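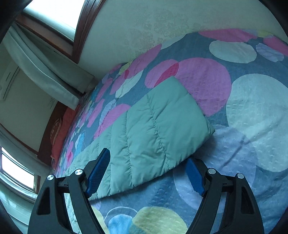 The mint jacket, folded, on the circle bedspread.

March 20, 2024. Winter outerwear, day one

Started the seasonal changeover in the back bedroom after breakfast. Window light is good on that side until noon, and the bed is the only horizontal surface in the house long enough to take a coat with the sleeves out. I left the bedspread on. It is quilted, so nothing slides, and the mint jacket is close enough in color to one of the printed circles that I had to look twice for the hem while checking it.

Order of work, same as last year: empty pockets, close fasteners, inspect seams, spot clean, wash if needed, dry, fold, bag, label. Last year I skipped the inspection on two items and found the split lining in November, on the morning I needed the coat. Inspection is now a separate line on the sheet.

Pockets first. Mint jacket: one parking receipt, one cough drop, one hair elastic. Gray parka: a glove, right hand, whose partner is already in the drawer. Navy raincoat: empty. Put the glove with its partner and threw out the rest.

The mint jacket took the longest. It is from Joubert, bought secondhand from Thandeka Chauke two winters ago, and the care label had faded past reading when I got it. Thandeka says polyester fill. I believe her, because it dries fast and does not clump, but I have been treating it as down anyway, meaning cold water and low heat. No harm in that apart from the time.

Findings on the mint jacket:

Cuffs: gray line on the inner edge of both, left worse than right. Diluted dish soap and a soft toothbrush, five minutes each side, blotted with a towel. Left cuff needs a second pass.

Collar: slight makeup mark on the inside. Came out with the same solution.

Snaps: all close. The bottom one is stiff and has been since February, when I caught it in the car door. Pressed the rim with flat pliers through a cloth. Better. Will watch it.

Seams: went along each horizontal one with a fingertip. One skipped stitch at the back, near the left side, no fill coming through. Marked it with a safety pin for tonight.

Folding. I tried the method on the Fustonach storage bag leaflet first, which has you roll from the hem. It does not suit this jacket. The roll traps air in the bands at the hem and pushes it up toward the collar, and the thing springs open the moment you let go. Went back to my own way: flat on the bed, front up, sleeves straightened, each sleeve brought in across the body, then the body in half and pressed with a forearm from the fold outward so the air leaves through the open end. Slower. The package is squarer and stacks.

Nokuthula Gumede called in the middle of this to ask whether I still had the spare vacuum bags. I have two, both the large size. Told her she could have one on the weekend. She stores her coats hanging and thinks folding puts permanent creases in the fill. I think compression does that and folding does not, provided you shake them out in the fall. We did not settle it.

Did one more check with the jacket opened out. The light from the window comes in low across the bands and shows any thin spot as a flat patch. The shoulders are thinner than the body, which I put down to bag straps. Not enough to do anything about.

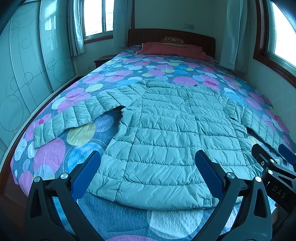

Storage and labels

Vacuum bags are out for anything padded. I used them in the first year here and the gray parka took most of a week to recover its loft. Breathable bags only, one item per bag, cedar block in the corner and not touching the fabric.

The Trireck shelf in the closet is rated at 600 mm between uprights, and the Fustonach bags go in lengthwise with a little to spare. Put the parka at the bottom, mint jacket in the middle once the cuff is done, raincoat on a hanger because the coating cracks along folds. The label goes on the short end where it can be read from the door: item, date washed, anything outstanding. For the mint jacket the outstanding items are the bottom snap and the stitch.

Thread for the stitch: nothing in the box matches. Nearest is a pale green from the Derkamby assortment, a shade too yellow. It is at the back and a single stitch, so I will use it. Short needle, no knot on the outside.

Still to do: left cuff, second pass. Stitch. Wool scarves, by hand, tomorrow if the drying rack is free. Find out whether the boots need new cedar or only sanding. Strip the bed and wash the bedspread, after the coats are off it and before the heating goes down for the season. Bag for Nokuthula by the front door.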